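Bench and Sorting Station Checklist, Room 44
Cultville workshop, upper floor
Filled in by: Usa Yensuk
Form revision: December

Marks used: OK, OK with comment, Fix (before next shift), N/A. Comments go on the line under the item. Do not leave a Fix without a comment.

1. Access and floor

1.1 Walkway to the bench clear for its full width. OK
1.2 Floor free of packing material and offcuts. OK with comment
Two scraps of kraft paper under the bench from the last time the cover was cut. Picked up during the inspection.
1.3 Exit door opens fully from inside. OK
1.4 Floor marking legible. Fix
Worn through at the corner by the supply cabinet. The Cumow tape in stores is the wrong width for this line. Order the wide roll.

2. Lighting and power

2.1 Overhead lights working. OK
2.2 Outlets undamaged, cover plates tight. OK
2.3 Power strips not chained. Fix
One strip was plugged into another behind the cabinet. Separated on the spot, but the second strip now has no outlet within reach. Item stays open until a longer lead is supplied.
2.4 Test labels on leads in date. OK with comment
Label on lead 2049 is smudged. The log shows it passed. Relabel.

3. Emergency equipment

3.1 Extinguisher in place, pin and seal intact. OK
3.2 First aid box complete. Fix
Short of wound dressings. The box was supplied by Sitthichai, and refills from other suppliers do not fit the tray.
3.3 Emergency stops identified to all users of the station. OK with comment
Confirmed verbally with the morning shift. Evening shift to sign the sheet.
3.4 Emergency stop function test. N/A
Carried out under the maintenance schedule. See the maintenance log for the result.

4. Work surface

4.1 Paper cover in one piece over the working area, no tears at the edges. OK
4.2 Blue tape grid complete, cell lines continuous. OK with comment
Replace any length of tape that lifts. Do not lay new tape over old — the double thickness catches small parts.
4.3 Bins side by side at the head of the grid, paper liner on the bottom of each. OK
4.4 Only parts for the current sort in the bins. OK with comment
Small, mostly dark items. Black parts are easy to miss against the wall of a bin, so look along all four sides before changing the liner.
4.5 Base plate of the large arm seated flat on the paper. OK with comment
Bolt torque is a maintenance item and was not checked here.
4.6 Side table: stop button within reach and nothing resting on it. OK
4.7 Side table: loose items put away. Fix
Too much on it. The yellow cube, the orange and red round object, the coiled white cable and the laptop all need a fixed place or a shelf. The modules with the tangled black wires should have their wires tied before they are moved. 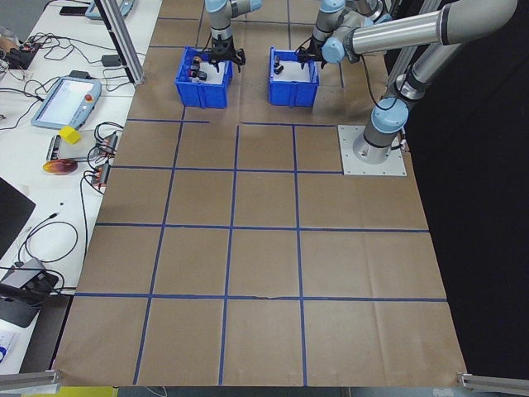

5. Cables and small electronics

5.1 Cables kept off the grid. Fix
Wired modules sit close to the left edge of the paper. Move them back and tie the wires in short bundles.
5.2 Bare circuit boards stored in a tray or enclosure. Fix
One board with wires is out on the side table. Use the shallow Cledell trays, second shelf.
5.3 Cable jackets free of cuts. OK with comment
Checked by hand with power off. No damage found.
5.4 Brackets at the corners of the paper visible and not covered. OK with comment
Metal edges project inward over the cover. Keep sleeves and liners clear of them when changing paper.

6. Housekeeping supplies

6.1 Spare bin liners in stock. OK with comment
One pack of 100, unopened. Reorder point is 5 loose sheets after the last pack is opened.
6.2 Spare blue tape in stock. OK
6.3 Waste container emptied. OK

Open items carried forward: 1.4, 2.3, 3.2, 4.7, 5.1, 5.2. Items 4.7 and 5.1 can be closed together once the shelf is up. Relabeling under 2.4 does not hold up use of the station.

Next inspection starts at 7:30 a.m., before the shift change.

Comments (3)

benchtwo
For 2.3, there is a long lead in the drawer under the label printer. It needs a test label before it goes into use.

R. in stores
Wide floor tape is on order. Please stop cutting the narrow roll in half lengthwise for the grid. It leaves a ragged edge and the rest of the roll is no good to anyone.

Usa Yensuk
Lead found and sent for testing. 2.3 stays open until it comes back. Grid tape noted — I will add a line to 6.2 on the next revision.

Related forms
Paper cover replacement, step sheet
Lead and power strip log
First aid box contents list
Supply cabinet inventory, Room 44
Floor marking repair request

Cultville Workshop Safety | Contact the safety desk | Back to top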